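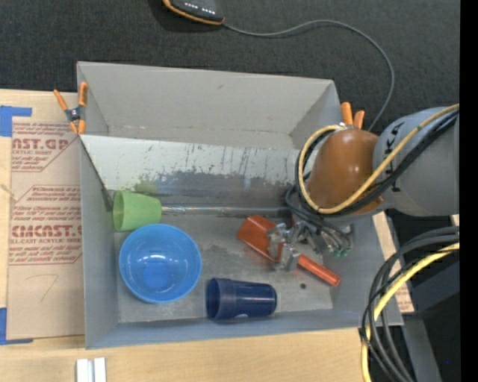 How much should I set aside for everything that isn't the arm?

Plan on roughly a third of what the arm and gripper cost you, and put it on its own line in the budget so it doesn't get eaten by something shinier. I didn't do that my first time through, and I spent most of September buying cable ties out of my own pocket.

Section 3. Planning and buying for your bin station

I wrote this section for the folks at Skalwood who are setting up their second station, but it should work for anyone putting together a tabletop cell where an arm reaches into a bin and handles everyday stuff. You should have read Section 2 (choosing the arm) already. If you haven't picked an arm, go back and do that, then come see me again. Prices are what we paid, and yours will be different.

3.1 Measure before you shop

1. Clear the table and mark where the arm base will go. Painter's tape is fine.

2. Mark where the bin will go. Our arm comes in over the side wall of the bin, so the near side of the reach matters to us as much as the far side. Write down both.

3. Measure the height of the bin walls. Do this on the real bin! Catalog sizes are often for the outside of the rim, and I've been burned by that more than once.

4. Add the height of the gripper, plus whatever the cables need to loop over the last joint. I allow 100 mm for the loop and I've never been sorry.

5. Check the total against the arm's reach chart. If you're within a hair of the limit, buy a shallower bin. It's a whole lot cheaper than a longer arm.

Note: Do all of this with the table in its final spot. We measured ours in one room and moved it to another, and the wall outlet ended up on the wrong side.

3.2 The bin

1. Pick one large rigid bin over two small ones. You can always fill less of it.

2. Go for gray if you have the choice. Bright cups and bowls stand out nicely against it, and a few scratches and stains on the floor won't bother you.

3. Order a spare at the same time. Ours came from Nundach at $129 each, and the shipping on the second one was next to nothing because it rode along with the first.

4. Clamp it. Spring clamps with long handles are what I like (you can work them one-handed while you're holding the bin with the other), and you want one on each side at the very least.

Caution: Put the clamps on before you teach any positions, then run the arm slowly past each one. Clamp handles stick up higher than you think, and a wrist joint will find them.

3.3 Things to pick up

This is the fun part, and also the cheapest, so don't overthink it.

1. Buy plain plastic-type tableware in strong, different colors. Our basic set has a light green cup, a blue bowl, a navy tumbler and a red-orange utensil with a flat head and a long straight handle.

2. Get different shapes on purpose. A cup on its side, a bowl sitting upright and a utensil lying flat ask for quite different grasps, and you'd like to learn that your gripper hates one of them while you can still send the gripper back.

3. Buy duplicates of everything. Stores change their colors every season and you will not find that same green again.

4. Keep the receipts together in one envelope. Our whole tableware line for the year was under $60, and it was still the one that accounting asked me about.

3.4 Table covering and sheet stock

1. Budget for a cover or a sheet around the bin if your tabletop is nice. Ours is light wood, and I'd like it to stay that way.

2. For flat sheets, cast acrylic has worked well for me. Leave the brown paper on until the layout is settled. It'll save you from scratches, and you can write on it.

3. Tape the corners down with blue tape for now. Once you've gone a couple of weeks without moving anything, you can think about screws.

4. If you need a piece cut to size, get a quote from a local shop before you order online. Chaiyaporn cut ours in 7 days and didn't charge for squaring up the edges.

3.5 Cables (please don't skip this one)

If I could go back and change one line in my first budget, it'd be this one. I put down a single power cable and a single data cable. Ha!

1. List every cable the gripper needs, then every cable the arm needs, then anything else that lives on the table.

2. Measure each run with the arm stretched out as far as it goes, and add slack for the bend at every joint.

3. Buy at least two colors of jacket. We use yellow and black, and when you're tracing a line back through a thick bundle at 6 in the evening, you'll be so glad.

4. Set aside money for sleeves, ties and strain relief. Our first full set came to $320 from Tistunent, connectors included.

5. Dress the cables along the arm, leave a loose loop by the wrist, and move every joint by hand or at the lowest speed while you watch that loop.

Caution: Never tie the thin gripper wires tight to the heavy bundle. If the bundle gets pulled, the little connectors go first, and they're the slowest part to get replaced.

Note: The bundle needs somewhere to go once it leaves the arm. Leave clear room beside the bin and below it, and keep your chair out of there.

3.6 Before you send the order

1. Read your list against the table layout, item by item, standing at the table.

2. Ask each supplier for lead times in writing. Arms and grippers rarely ship together.

3. Have the bin, clamps and tableware delivered first. You can lay out the whole station with a cardboard box standing in for the arm base, and you'll catch a surprising amount that way.

4. Hold back a little for the second month. Mine went to longer screws and another roll of blue tape.

When the boxes are in and checked against the packing slips, go on to Section 4, Mounting the base.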